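Why Do Living Rooms Have Carpets?

Take off your shoes and wiggle your toes on a carpet. Soft, right? Now try the kitchen floor. Brrr! Carpets hold lots of air between their fibers, and air is great at slowing down heat, so your feet stay cozy.

Carpets are good at quiet, too! Drop a toy car on a bare floor and everyone hears it. Drop it on a carpet and you get a soft little thud. The fibers soak up some of the sound.

And then there are the patterns (my favorite part!). Flowers are a very old choice. They can be tiny, or so big that you could sit down inside one.

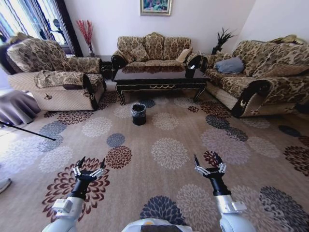
Furniture gets decorated as well, and a coffee table can have gold on it:
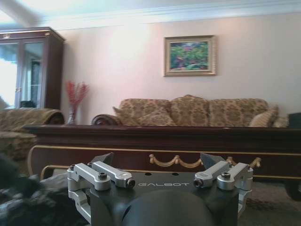
Piroska Major wrote to us that her family plays a game called Skestavton, where you cross the room by stepping only on the flowers, and that her little brother always wants the dark ones to be lava. She asked why grown-ups put a low table in the middle when it gets in the way of the game.

Great question, Piroska! A low table sits at just the right height for people on sofas. You can reach your drink without standing up, and you can still see each other's faces over the top.

Try it yourself: draw your own carpet on a big sheet of paper. Use 3 colors and 9 flowers, and make one flower really huge. Where would the table go? Which flowers would it hide?

Wondar, 29/05/2026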